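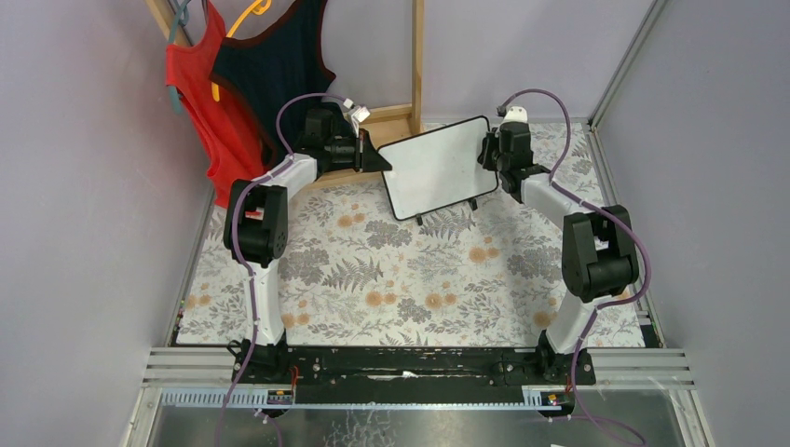
Where does all the paper go? My term project on waste at Retcombe

Farhad Bakhtiari, 18 April 2023

I picked paper for my project after watching someone in the print room throw away a whole stack of handouts with one spelling mistake on the front page. I thought, right, how much of that goes on? So I asked if I could look through the recycling boxes on two corridors, Stivwood and Eddale, and to my surprise the site office said yes (they did make me wear gloves).

I started in January. Every afternoon after lessons I went round with a kitchen scale and a carrier bag, sorted whatever was in the boxes into printed on one side, printed on both, and clean, and wrote it down. It's a pretty boring job and I got very good at folding boxes flat!

Over the whole project I sorted 800 sheets from Stivwood and 500 from Eddale. The bit I didn't expect was the clean pile. In Stivwood 216 sheets had nothing on them at all, mostly the blank last pages the printer spits out when a file has a stray line at the end. Eddale only had 30. I think that's down to the older printer driver in Stivwood, but I couldn't prove it, and Miss Feng pointed out that the two corridors teach different subjects anyway, so they probably print different sorts of thing.

I also asked teachers what they'd be happy to change. Nearly everyone was fine with double-sided as the normal setting. Hardly anyone wanted to give up worksheets, and I sort of agree with them - I revise much better on paper, and I wrote half of this report by hand first.

If I did it again I'd start by checking the scale, which drifted in the first week, so I've left all the weights out and only used sheet counts. I'd also do the staff room. I did ask. They said they'd think about it.

The clean sheets are now in a tray by the library door, free for rough work, and I've asked the office to look at the Stivwood printer settings.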